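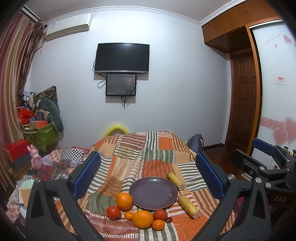
Oranges, tomatoes and mandarins around an empty plate.

Search tickets Type a keyword Go

Film room support log
Posted by Sidra Mengal, December

Route clips out of order in Skemska after practice upload

Hello everyone, and thank you for being so patient with this one. I know the receivers had a meeting coming up and wanted to watch their one-on-one reps beforehand, so I'm going to write down everything I tried, even the parts that went nowhere, in case another team in the league runs into the same thing.

The ticket came in Saturday from the Studar coaching staff. Their wide receivers coach opened the practice playlist and found the red zone period sitting ahead of individual drills, with 18 clips tagged to the wrong player. Most of them belonged to a young receiver fighting for a roster spot, and his catches were showing up under the tight ends. You can imagine he'd like those credited to him!

First thing I did was the easy one: sign out, sign back in, refresh the playlist. No change. Then I had the coach open the same playlist on the office desktop, in case his tablet was holding on to an old copy. Same order, same wrong names, so I stopped blaming the tablet (sorry, tablet).

Next I pulled the upload history. The end zone angle and the sideline angle had both come in fine, and the clip lengths matched. The third file, the tag sheet exported from Eder, was the odd one. It listed jersey numbers from the spring roster, and 3 of those numbers changed hands when camp opened. Skemska was doing what it was told and matching clips to whoever wore the number in May.

I swapped in the camp roster and ran the match again. That fixed the names on every clip but left the periods scrambled, which had me scratching my head through lunch. I finally compared the clock on the sideline camera with the one on the end zone camera and they were an hour apart. Setting the sideline clock to match and rebuilding the playlist put individual drills back at the top, where they belong.

What I'd ask the staff to do from here on:

Export a fresh roster whenever a number changes, even if it's only one player.
Check both camera clocks before stretch.
Leave the old playlist alone until the new one has finished building. Deleting it early takes the coaches' notes with it.

The notes from this practice all carried over. I checked the receivers' ones by hand, and the long comment about the comeback route is still there, exclamation points and all.

Status: resolved, watching through the next upload. The separate question about sharing clips with Skondora has its own ticket, so please add to that one and I'll get to it Monday morning.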